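Re: [handheld-rigs] Anyone tried the Skollow two-gripper kit?
From: Philomena Dramani
Date: 29/07/2025

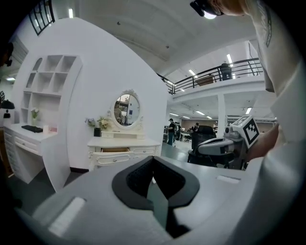
WHAT WE'VE BEEN USING

Hello Zinhle and everyone,

Yes, we have one on trial, and I've been meaning to write it up. I'll put my answers under your questions further down, but first the general picture.

The kit we were sent is a pair of hand-held grippers, a set of printed marker cubes, a charging tray and the Skollow recording software. We're using it for bedroom tidying: drawers, desks, dressing tables, small things that need putting somewhere sensible. We have a built set for it, with a curved white wall, a vanity with an oval mirror and a desk with cubbies over it, and the person recording works with the grippers in place of their own fingers. I'd expected to put up with it. I've ended up really liking it — enough that I've taken recording shifts I could have handed to someone else!

The thing I noticed first was the balance. Our old Ayaaba pair weighed 572 g each and all of it seemed to sit out past the fingertips, so your wrist did the holding up. These are heavier on paper, but the weight sits back in the palm. The V-shaped rubber pad is good too. Drawer knobs settle into the notch and stay put, which they never did with our flat pads.

> On the list, Zinhle Makhubela wrote:
>
> We're choosing between the Skollow kit and another
> round with Grukum, and I can't find anyone who has
> used the Skollow for longer than an afternoon. Three
> things I'd love to know:
>
> How long before a new person is recording anything
> you'd keep?
>
> Do the marker cubes get in the way? Ours on the
> Grukum kept knocking against shelves.
>
> What is support like when something breaks? We had
> a bad December with a dead charger and no reply.
>
> Also, does anyone know if it exports to Ivitov
> without a conversion step?
>
> Zinhle

> How long before a new person is recording anything
> you'd keep?

Sooner than I thought. We give people a practice session of opening and shutting one drawer, then picking a small box off the desk and putting it back. Most of them were fine by the second session. The slow part is learning not to rush, because the tool feels quick in your hand and you stop looking at what the other one is doing. Our set has kept 315 recordings so far and thrown out 62, and a fair share of those 62 were mine from the first week.

> Do the marker cubes get in the way?

A bit, yes. They stand proud of the body, and in the lower cubbies you have to come in at an angle. On open furniture like a vanity I forget they're there. One tip: wipe them at the start of the day. We lost tracking on one for most of a morning and the fix was a cloth.

> What is support like when something breaks?

I've written to them 4 times and had a proper answer each time, from a person who had clearly read the question. One trigger spring went soft and they posted a new one with a little drawing of how to fit it. I can't tell you what they'd be like over a holiday.

> does anyone know if it exports to Ivitov without a
> conversion step?

It does, but only if you tick the box before you start recording. Tick it afterwards and you're converting by hand, file by file. I've asked them to move that setting somewhere you can see it.

Grumbles, to be fair to Grukum: the charging tray is too shallow, the lid of the case doesn't shut with the cubes on, and the manual leaves out left-handed use. The last one matters to us — two of our regulars are left-handed and had to work it out for themselves.

If you can get a trial set, ask for the spare pads at the same time. And if anybody has found a good way to store the cubes flat, please post it, I'm using an egg box.

Best,
Philomena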